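Norivance hand gripper for recording demonstrations: my review after 203 episodes

Reviewed by Wenjie Jiang, 21/07/2025

I bought this hand-held gripper in March, together with the Granura recording software, for a small project on picking up and placing things on a table. You hold the tool in your hand, do the task yourself, and the camera on it records what the fingers see. Later the recordings are used to train a policy for the arm. I paid 2,749 pounds for the full set, and delivery took 22 days, a bit longer than the shop promised.

The weight is acceptable. I can record for one hour before my wrist becomes tired, and after a short rest I continue. The trigger is smooth when you close slowly, but at the last few millimetres it is too soft, so in my first recordings I pressed much harder than needed. A beginner should practise before saving any episodes.

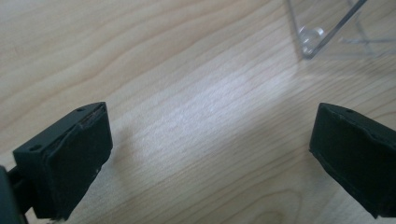

View from the gripper camera, fingers open over the table.

The camera view is the part I like most. Both fingertips stay visible in the lower part when they are open, so it is easy to check later if a grasp was centred. The dark pads are matt and give me no problem with reflections. The table is another matter. A bright patch of light on the wood washes out the grain, and I now look for this before each session. Clear plastic is also difficult, and my policy is still weak with it. I can't blame the tool for that, but the manual should say something about lighting.

The pads hold well on cardboard and on cups. On thin things, like a bank card lying flat, I failed more often than I succeeded. Gavalas sells a narrower pair of fingers, which I have not tried.

Granura is plain but does its work. Marking an episode as bad takes one key, and I use this key a lot: I recorded 294 episodes and kept 203. The export is slow, and once it stopped without any message and I had to begin again.

Before this I used a Bravard tool from a colleague. It was lighter, but its camera lost tracking when I moved quickly. With the Norivance this happened to me only twice.

Four stars from me. I take one star away for the soft trigger and the export.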